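Sastitz Adult Reading Program
Progress report to the Naseri Fund, second period
24 November 2011

You asked for a shorter report this time, with less cheering in it. I can manage that. The first report said the program was "well on track," and I signed it, but I would not use those words again.

What the grant paid for

The money went to evening classes at the Skikider site, the take-home book packs, and the phone line for people who miss a class and want to catch up. All of these are running. The phone line started late because the first contract had a clause in it that our lawyer would not let us sign, and by the time it was fixed the fall term was already under way.

We handed out 1,164 book packs. I know that number will end up on a slide somewhere, so please read the next part before it does. A pack handed out is a pack that left the building. We do not know how many were opened. Rostislav Ondrejka, who teaches the late class, asked his group to bring theirs back with notes in the margins, and most came back clean. He thinks people were shy about writing in a new book. He may be right. I think some of them were too hard, and we picked them from a publisher's list in a hurry.

Classes

Attendance held up through the early weeks and then fell off when the weather turned and the bus times changed. It has come back a little. The people who stayed are doing well by the teachers' account, but the people who stayed are always the ones who do well, and I would not read much into it. We have no good way of finding out what happened to the others. Letters went out to them and few were answered, which should not surprise anyone, given what the program is for. We should have called.

The reading check we use at intake has four levels. Several learners moved up a level between the first check and the second. I would like to believe it. The trouble is that the same passages were used both times, and two of the teachers had been using one of them in class as practice. Nobody meant any harm by it, but I can't tell you how much of the gain is reading and how much is memory. New passages are ready for the spring.

The Aris software

The plan said we would move a third of class time onto the Aris practice program. We have not done this and I don't recommend it. Learners liked it for three weeks or so of novelty and then started clicking through the answers. The reports it prints are handsome and say everyone is improving, including one man who had stopped coming. We kept it on the machines for anyone who asks, and moved the hours back to small groups. The license fee is spent and can't be recovered.

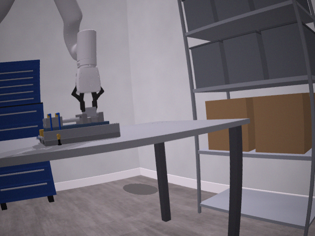
Montserrat Contreras

Spending

We are under on teacher pay and over on printing. The underspend is a post we could not fill, so please don't take it as thrift. I would like to carry it forward to pay for calls to people who drop out, made by somebody who already knows them from class. If the fund would prefer the money back, tell me before the end of December so I can change the spring schedule.

What I can't promise

The original application said learners would be "job ready" at the end of the year. I did not write that line and I have never found out what it was supposed to mean. Some learners want work. Others want to read to their grandchildren or deal with their own mail, and they would be marked as failures under that target. I'd ask that we drop it and report on what each person said they wanted at intake, with the plain answer next to it of whether they got there.

The spring term will have fewer learners if we keep the groups small. I would sooner tell you that now than in the next report. The intake forms and the full budget sheet are coming to you separately.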